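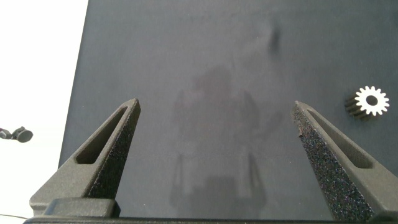
Lacey Haslam reckons a dark worktop is the wrong choice for small parts, as black screws vanish on it. Fair point, Lacey! I still love mine, though – pale bits show up a treat, and I go over it with a barely damp cloth before I start on anything with gears.
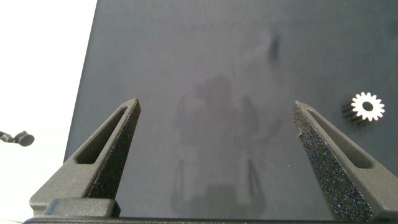

For the black screws I use an old saucer, well away from the edge (I once spent an evening on my knees looking for 5 of them).

Gears and discs

Lay the big white disc down first and keep its gears with it, so you can see what belongs where. Don't oil a thing yet.

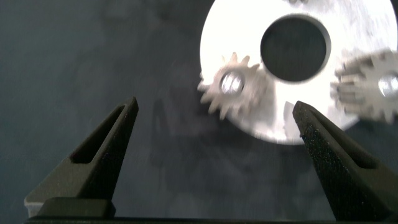
Smudges on white parts

Washing-up liquid, lukewarm water, soft toothbrush. Go gently round the hole and dry it well.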